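Thampi Lost Property Records

Version 2. Maintained by Si-eun Noh.

What is in it
More than 4,000 entries from the lost property desks at Gunow bus station and the Rovgate ferry terminal, typed up from the paper logbooks. One row is one item. Names, phone numbers and ticket numbers were removed before release.

Files
items.csv — the main table
desks.csv — desk codes and opening hours
changes.txt — what was corrected since version 1

Columns
There are nine: id, desk, month, type, colour, shape, material, notes, outcome. Outcome is one of claimed, passed on, or blank.

Known problems
Six pages of the Rovgate book for January were too faded to read and are missing. Umbrellas were logged in batches at Gunow, so the counts for them are low.

Licence
Free to use with credit. Send corrections to the Trendbridge mailing list. 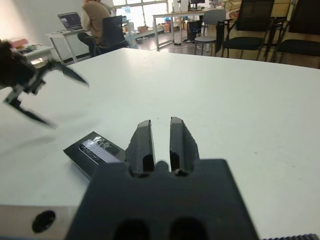
The type column is filled in only where the clerk wrote down what the item was. We did not guess. Something like the flat black rectangular object on the white tabletop would be entered as black under colour and flat, rectangular under shape, with type left as unknown. Please keep to this when sending new rows.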